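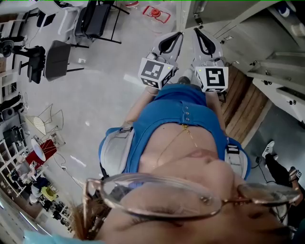

Who can apply for the locker room and storage position?
Applicants must be at least 20 years old and able to stand for most of a shift. Prior experience is welcome but not required.

Prenel invites applications for three part-time attendants at its Brulier Street site. Duties include keeping lockers and open shelves in order, returning mugs and containers to their places, and recording keys at the end of each shift. The site has more than 811 lockers – all are checked weekly.

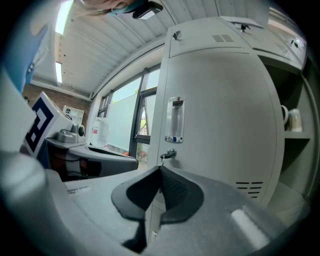 Gray metal lockers and open shelf, Brulier Street

Training is provided by Momora during the first week. Shifts are assigned by the site office, and uniforms are supplied.

Applications must be received by August 21, 2020. Please quote reference 1506 and send a resume and a short cover letter to Prenel, Personnel Office, Brulier Street.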